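Section 4. Setting up sponsor notices in Numine

Applies to Numine for podcast sites, updated January 15, 2021.

Before you start, sign in as site owner. Editors can view notices but can't change them.

1. Open Settings, then Sponsors and Links.
2. Select Add Partner and type the name as listeners should see it. 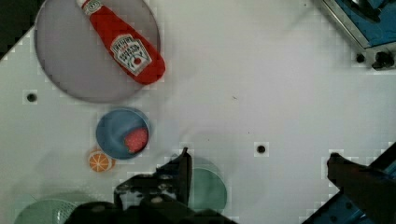

Ketchup bottle and small blue bowl on the tabletop.

3. Paste the partner's tracking link. Links from Jurkik must include the 19-character account code.
4. Under Notice Text, enter your disclosure. The limit is 71 words.

Note: The notice is placed at the top of each post that contains a partner link. It is not added to the audio.
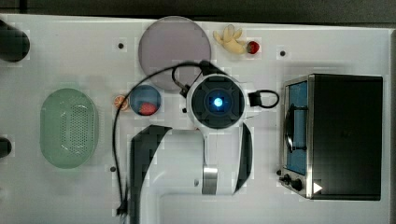 5. Choose how long a link stays active. The default is 36 days.
6. Select Save, then open one older post and check that the notice shows.
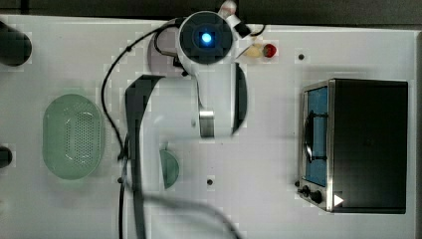

Reader comment from Guerra: On my site the notice didn't show on older posts until I cleared the page cache. Could you add that to step 6?

To clear the cache, go to Tools, select Clear Pages, and wait 2 minutes before reloading the post.

Caution: Deleting a partner removes its links from every episode page. This can't be undone. 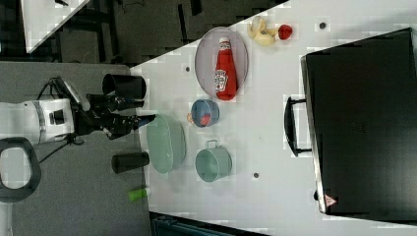 7. If you import shows from Rernon, repeat steps 3 through 6 for each show. Imported links keep their old notice text until you save them again.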